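Chapter 7
Remembering After a Flood: How Small Places Carry a Large Grief

Before you begin

By the end of this chapter you should be able to explain what historians mean by a memorial community, describe two ways a town can hold on to the names of its dead, and say something sensible about why those two ways so often pull against each other. You will want your notes from Chapter 6 close by, especially the pages on parish registers. If you skipped the section on burial fees (many students do, and I can't entirely blame you), please go back to it before you reach the exercises.

7.1 The Heloscombe flood

I first heard about Heloscombe from my old teacher, Glenys Hollis, who had grown up two valleys over and who talked about the flood the way other people's grandmothers talked about the war. I was nineteen and thought I knew a good deal about history. I had never heard of the place, and I remember going home on the bus with the name written on the back of my hand so that I wouldn't lose it.

The facts are quickly told. In July, after nine days of rain, the earth dam above the town gave way a little before four in the morning. Heloscombe had 3000 people in it, most of them working at the Kaplan mill or married to somebody who did, and nearly all of them were asleep. By breakfast time 476 had died. The lower streets were gone, along with the chapel, the school and the whole of the bottom market, and the river had settled into a new bed that it still follows today.

What interests us in this chapter is what came next, and I mean the long stretch of it, the eighty years and more in which the survivors and their children and then their grandchildren had to decide what to do with that number. Some wanted a stone. Some wanted a service every summer with the names read out. A fair few, and we should be gentle with them, wanted it never to be mentioned at all.

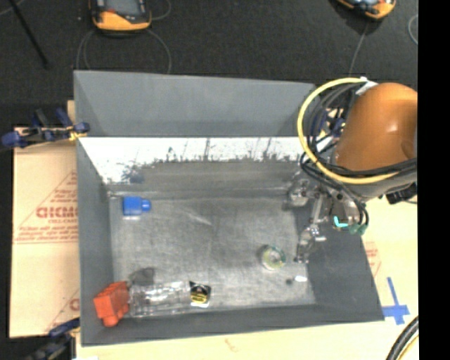 The first list of the dead was drawn up by the mill office, and it was a payroll list with lines struck through it. You can still read it in the county archive. It is a hard document to sit with, partly for what it says and partly for how much it leaves out. Children don't appear on it unless they were old enough to sweep floors. Wives appear only where a pension was claimed. Lodgers, peddlers and the families camped by the lower bridge for the fruit picking aren't there at all, and for a long time they weren't anywhere.

The second list belonged to the churches. Three congregations kept their own books and each counted its own people, so that a man who had married out of one and into another might be mourned twice or missed altogether. When Kamonchanok Ongart set the three books side by side for her thesis, she found 31 names that appeared in none of the printed memorials. Her table is reproduced at the end of the chapter, and I would ask you to read it slowly, out loud if you are somewhere you can do that.

7.2 Stone and voice

Let us give our two kinds of remembering their proper names. A fixed memorial is one that stays put: a wall, a plaque, a window, a planted avenue. A spoken memorial is one that has to be done again each time, such as a reading, a hymn, a walk to the river. Heloscombe ended up with both, after a quarrel that lasted most of a generation.

The wall came first. Once it was carved, it was very difficult to add to, and families who had been left off felt the loss a second time every time they passed it on the way to the shops. The summer reading began partly as an answer to them. Anyone could bring a name. Soledad Nguyen-Tran, who interviewed the oldest readers, was told by one of them, "The wall was for visitors. The reading was for us." You may find when you come to the sources that other people in the town felt quite differently, and that some of them loved the wall dearly.

Compare this with Katstead, which we met briefly in Chapter 2. Katstead lost its people to a fever that came and went over two winters, with no single night to gather around. It had 4000 residents and a good stonecutter, and yet it built nothing for sixty years. Tracey Ellwood has argued that a slow disaster gives a town no anniversary, and that without an anniversary the grief stays indoors. Illia Kushnir disagrees, and points to the kitchen shelves and family Bibles of the Grukton road, where the fever dead were remembered in great detail by people who never thought of it as history. We will take up their disagreement in section 7.4.

Key terms for this section: memorial community, fixed memorial, spoken memorial, payroll list, anniversary.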